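What I'd budget differently for our second robot cell

I have been putting off writing this post since March, mostly because it meant opening the spreadsheet again. But enough of you asked what the first cell ended up costing us and where the money went (hello to the three people who emailed me the same question in slightly different words), so I finally made a pot of coffee and pulled up the numbers.

Quick background for anyone new. We're a small shop in Plasthorpe. We repair and resell control electronics, and a lot of our day goes to taking stuff out of one bin and putting it into another bin. Boards, solenoids, connectors, little harnesses. The arm's job is to pick returned parts out of a tray and drop them into the right slot for testing. Not glamorous! But it's the work that makes everybody's shoulders hurt, so that's where we started.

The arm itself I'm going to skip over. We leased it, the monthly number is under an agreement I'm not supposed to blab about, and anyway I think people stare at the arm price way too long. I did. I spent six weeks comparing arms and one afternoon on everything else, and everything else is what ate me alive.

So, the everything else.

Fingers. The gripper came with one set of fingers and I thought, great, fingers, done. Wrong. Fingers are like brake pads. They rub on the tray, they bump the ledge, they get nicked on a terminal block, and one morning you look at them and the corners aren't corners anymore. A replacement set from Marikar is $308 and I had exactly zero sets in the plan. For the second cell I'm writing in two spare sets from day one, and I'd tell anybody else to do the same. If you have a decent printer you can make your own, and Abelardo Saavedra (he runs our bench and is much more patient than me) did get a printed pair working for a while. They were fine on solenoids and too bendy on the bigger boards, so we went back to buying them.

Trays. Oh boy, trays. I figured a tray is a tray and we already owned a stack. Then we found out our old ones were all warped a little differently, so the arm would reach for the floor of the tray and the floor would be somewhere else. We ended up ordering a matched batch from Nodville, $600 with shipping, in yellow. I picked the color because red boards on yellow seemed like an easy thing for a camera to sort out, and I still think so. What I forgot is that shiny plastic under overhead lights gives you big white glare spots, and they move when you move the light. Get matte if you can. If you can't get matte, put some money aside for lighting.

Which brings me to lighting! My original line for lighting was a clamp lamp. I'm a little embarrassed about that. The diffuser panels and the bracket to hang them came to $783 on the quote, and I sat on that quote for a month telling myself we'd manage. I haven't bought them yet. They're the first item on the new list, and Octavio Echeverría, who signs the checks and does not enjoy my surprises, has already said yes to it in principle — which in Octavio language means he wants to see it one more time with the shipping included.

The wrist camera, on the other hand, I have no complaints about. It's small, it looks straight down between the fingers, and I use its view for way more than I planned to. I check the trays with it, I check the fingers with it, and when I'm arguing for a budget line it beats any chart I could make. 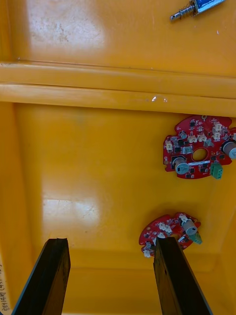
The wrist camera's view of a yellow tray: red boards, a solenoid up in the corner, and plenty of glare.

Look at the tip of the right finger and you'll see the little chips I was going on about. And the two boards are a good argument for the other thing I underpriced, which is setup time. They're both red and both sort of round with notches, but one is a lot bigger than the other and has a hole through the middle. You can't just teach one grab and walk away. Every part shape needs its own bit of fiddling, and fiddling is hours, and hours are money even when it's your own people doing it. I had two days in the plan. I'd now write in three weeks and be happy if it came in under.

One more line, and it's a dull one: the table. We bolted the first arm to a bench we already had and it wobbled. A proper base from Kundholm was $1,073, and I grumbled about it for ages. Worth every dollar. If you only take one thing from this whole ramble, price the base before you price the arm.

What I'd leave out next time: the fancy carrying case for the spare gripper (it lives on a shelf, it has never been carried anywhere), and the extended training package. The basic training was good and Abelardo picked up the rest by poking at it.

For the second cell I'm planning to keep the same trays and the same fingers, so the spares work for both. I did look at going with a suction gripper for the boards, and I may still try one, but with all those connectors sticking up I'm not sure where the cup would land. If you've done it on populated boards, please tell me what you used. Comments are open, and I read them all, usually at lunch.

Next post will be about labels, since our handwritten ones on the trays are getting pretty hard to read and I've been pricing label printers. If you have one you like, send me the model before I go and buy the wrong thing.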